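I went to the Görtz open day in June expecting to be sold something, and I was. It took them a while to get to it. First there was the car park, then a lanyard, then a talk in the old canteen at the Trornelville works with 30 chairs set out and a slide deck that used the word "dexterous" more than I'd use it in a year.

The thing they wanted us to see is called Amus. As far as I could follow, it's the software side, and the arms are more or less whatever arms you happen to own. The man giving the talk said the system had learned its sorting job from 453 recorded runs. I asked who did the recording and how many runs were thrown out. He said he'd get back to me. It's now 8/31/20 and I am still waiting, so make of that what you like.

After the talk we were let through to the demo bench in groups of 11. I'd pictured something industrial, bolts or bottle caps. What they had was a kid's puzzle board, the kind with chunky numbers and shapes, and bowls for fish, numbers and everything else. My first reaction was a bit of an eye roll. But I've watched a toddler try to get a wooden triangle into its spot and it's no small job, so I decided to be fair about it. 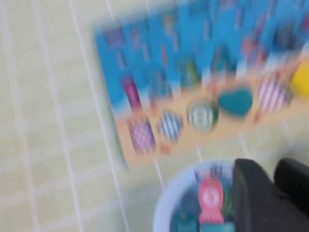 The first one is from the gripper's own camera, the second from the fixed one by the bench.
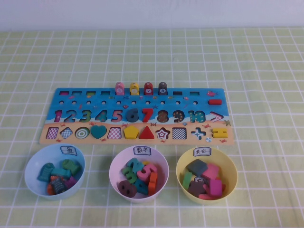
Milovan Vlachou thought I was being too hard on the whole business. Any job that makes a machine tell a number from a fish and then let go of it in the right place is worth watching, he said, and if they'd used bolts I would have complained that bolts were too easy. He may have me there. He also reckoned the labelled bowls were the clever part, as you could swap in screws, washers and seals tomorrow and the task would be the same.

I don't buy that last bit. A wooden heart is a nice size, it doesn't roll far, and it looks nothing like the number five. A washer looks a lot like the next washer. Someone in our group asked whether Amus had been tried on greasy parts and was told that was "on the roadmap", and I have been around enough roadmaps to know how far away that can be.

The other thing that bugged me was the lighting. It was lovely. Even, bright, no shadows to speak of. I work in a shed where the light comes through one dirty window and changes colour by the hour. I'd want to see the same bowls on my bench in the middle of winter before I signed anything.

In fairness, the staff were decent about questions once the slides were off. One of the younger engineers told me the arm gets worse when pieces are stacked on top of each other, and that they reset by hand between runs. That was worth more to me than the whole talk – I wish she'd been the one giving it.

There's a second open day planned at the Vorkotness site, supposedly with a longer session and a chance to bring your own parts. I've put my name down. I'm going to take a coffee tin of mixed fittings off the shed floor, unwashed, and ask them to tip it into a bowl.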